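Workshop tips from the Girard robot club

I read a lot of tip sheets before our first season and most of them were written by people selling something. These are the ones that held up on our bench, plus a few I still don't believe.

Put tape on the table before anyone touches code. Mark where the object starts and where the arm base sits. Darlene Desjardins swears this saves an hour a night. I'd say ten minutes, but I'll take ten minutes.

Skip the special foam practice blocks. Look in the garage first.

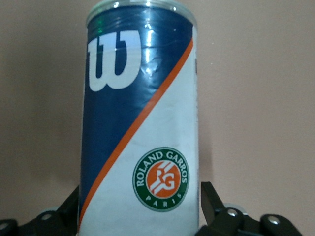

Grip practice is where clubs waste the most money, in my opinion. A kid who can close two fingers on a foam cube has learned to pick up foam cubes. Use a tennis ball can, like the Wilson one with the Roland Garros logo. The wrapper is shiny and a bit wrinkled, and that glare is a fair test for any program that claims to find things by color. Ours claimed to, for 3 weeks.

Don't trust one good run. Yvette Charbonneau makes her team do 9 in a row before they're allowed to say "it works." I thought that was harsh until I watched the January meet.

Rubber bands on the fingertips: maybe. Everybody recommends them. They helped on our Waletti arm and did nothing I could see on the Prarkano.

Keep a small screwdriver tied to the bench with string. Check the finger screws before each session.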